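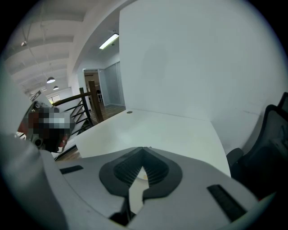
Speaker notes: What lake mud can tell us about old droughts
Talk length: 25 minutes, then questions

Slide 1. Title

Good afternoon, and thank you for the invitation. I will speak about lake sediments, and about one small lake in particular, which we call Jarkow in our project. My question is simple to ask: how dry did it get in this valley before there were rain gauges, and how sure can we be?

(Speak slowly here. People are still sitting down.)

Slide 2. Why a lake

The rain gauge in the village of Levitz is the oldest in the valley, but its record is short if you are interested in climate. It has seen two serious droughts. From two events one cannot say how often such events come.

A lake collects mud every year. Jarkow has no river flowing out of it. Water comes in from rain and from the small streams, and it leaves mostly by evaporation. When the climate is dry, the level falls and the water becomes more salty. The chemistry of the mud changes with it.

Slide 3. The map

The lake is in the upper part of the valley and Levitz is lower down, to the south. The blue line is the present shore. The dashed line is an old beach, now covered with grass, which shows that the lake was once much higher. Please look also at the second lake, Ometti, over the ridge. I will come back to it near the end.

Slide 4. The cores

We took the cores in March, from the ice, because ice is a better platform than any boat we could pay for. The longest core is 1,087 centimetres. It was taken in overlapping sections, so that the breaks in one hole are covered by the mud from the other.

The top part is very soft and is easily disturbed. For this part we used a separate short corer. If someone asks about the most recent decades, say clearly that they come from the short core only.

Slide 5. What we measure

There are two main measurements. The first is oxygen isotopes in the carbonate, that is, in the fine white mineral which forms in the lake water in summer. The light form of oxygen evaporates a little more easily than the heavy one. In a dry period the water which stays behind becomes heavier, and the carbonate keeps this signal.

The second is the remains of diatoms. These are small algae with a shell of silica. Some kinds like fresh water and some tolerate salt, so if the mixture of kinds changes, we can estimate the change in salinity.

In total we have 1,569 isotope samples. The diatoms take much longer to count under the microscope, and there we have 183 samples. This is the reason why the green curve on the next slides is less detailed than the black one. It does not mean that the lake was calmer.

Slide 6. Dating

(This slide is where I usually lose time. Maximum three minutes.)

We date the core with radiocarbon on small pieces of land plants: seeds, leaves, a bit of twig. We do not use the mud itself. The rocks around Jarkow contain old limestone, and old carbon gets into the water, so the mud appears older than it is. In our first attempt we did not respect this enough, and the ages were wrong by several centuries.

Below the volcanic ash layer the ages are good. In the middle of the core there is a part with almost no plant pieces, and the grey band becomes wide. I prefer to show it wide.

Slide 7. The main result

Black is the isotopes, green is the diatoms. Up means drier.

There are three long dry periods. In the oldest one both curves rise together. In the second one also. In the youngest one the isotopes rise, but the diatoms change only a little, and they change late. I don't have a full explanation. One possibility is that the summers became warmer without much less rain. Another is that the streams brought more nutrients into the lake, which would also affect the diatoms.

None of these periods looks like a single bad drought of the kind the gauge has recorded. They lasted for several generations. Inside them there must have been wet years too, but our samples are too thick to see single years.

Slide 8. Comparison with Ometti

Ometti has an outflow, so it reacts less to evaporation. The first two dry periods are visible there as a weak signal. The third is not visible at all. The Dobson model, which calculates the water balance of both lakes, gives the same difference when we raise only the summer temperature. This supports the first possibility from the last slide, but the model has a very simple treatment of snow.

If there is a question about snow: yes, it matters, and we are working on it. Snow melt is isotopically light, and a change in winter snow could hide part of the evaporation signal.

Slide 9. Next steps

More plant pieces for the gap in the dating. More diatom samples across the youngest dry period. A new run of the model with a proper snow layer.

(Leave the curves from slide 7 on the screen during the questions.)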